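**Thread: Is 1000 demos of one task worth anything?**

**skistmont_shed**

We've got a two-arm setup going on a folding-table budget and the plan from above is 1000 teleoperated demos of clearing up a table before we train anything. I've done my share of them and I'm not convinced. By the end of a session I'm moving the same way every time, and I suspect the policy will learn my habits and fall over when a plate is a hand's width off.

Has anyone got real results from fewer, messier demos? Or do I shut up and keep driving?

**Ouellet**

Shut up and keep driving, sorry. We tried to be clever with a small set at Keltidlow in March and it was a waste of a month. The policy looked great on camera and then couldn't find a cup.

**skistmont_shed**

How many did you have?

**Ouellet**

17 per object. I know, I know.

**mdhillon**

17 per object doesn't prove much either way, so I wouldn't hang a rule on it. My question for the OP is what changes between demos. If the answer is "nothing, we put it all back on the marks", you could record until you retire and it wouldn't help.

**skistmont_shed**

Some things change. Plates get shuffled, soft stuff gets dropped wherever. This is from the wrist camera on one arm, with the other arm over at the blue plate:
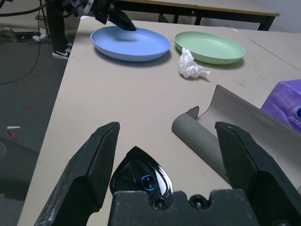 The instruction sheet says "vary the layout naturally", whatever that's supposed to mean. I vary it for the first few and then I get tired and naturally stop varying it. I'd bet everyone does. Nobody checks, either – the only thing logged is success or fail, and I'm the one pressing the button.

**mdhillon**

OK, so that's a better starting point than I feared. The crumpled bag is worth more to you than either plate. Rigid round things are easy, and a bag never sits the same way twice. I'd want to know how many of your demos have one in them.

**Ouellet**

Disagree. Bags are where demos go to die. Half of ours were the operator poking at plastic and giving up, and you can't train on dithering. Get the plates solid first, then add soft things.

**mdhillon**

You can train on dithering if it ends in a recovery. A set with no recoveries in it is how you get an arm that misses once and then closes on air until somebody hits the stop.

**Ouellet**

Says who? I keep reading this and I've yet to see anyone post the numbers with and without.

**agyeman_ma**

I can post some, for what they're worth. Our Plutimgate set was 3197 demos across 5 operators. We pulled every episode with a fumble in it and trained again on the rest. The clean version was smoother and did worse once we nudged things mid-run. One lab, one rig, one kind of gripper, so don't go carving it in stone.

What bothered me more was that dropping a single operator changed the behaviour a lot. He did everything left to right. We'd never noticed until his data was gone.

Mohammed-Awal

**skistmont_shed**

That's exactly what worries me. It's mostly me and one other person driving, and she learned by watching me.

**Ouellet**

Fair enough on the nudging test, I'd like to see how you scored it. Still think "fewer demos" is the wrong lesson to take from that. You had more than three times what the OP is complaining about.

**agyeman_ma**

Sure, and I'm not claiming he needs fewer. I'm saying the count on its own told us very little. Scoring was a person with a clipboard, so make of that what you will.

**mdhillon**

For the OP: write the layouts down before the session and draw them out of a hat. Sounds silly, takes five minutes, and you can't drift. Swap drivers halfway through. And train on what you've got now, even if it's a bad policy, so you can see where it fails before you record the rest.

Marlene

**skistmont_shed**

The hat I can do. Training early needs sign-off and I've been told to wait for the full thousand. I'll ask again, but I'm not holding my breath. Will post whatever comes out, good or bad.

**Ouellet**

Post the failures too please. Everyone's got a highlight reel.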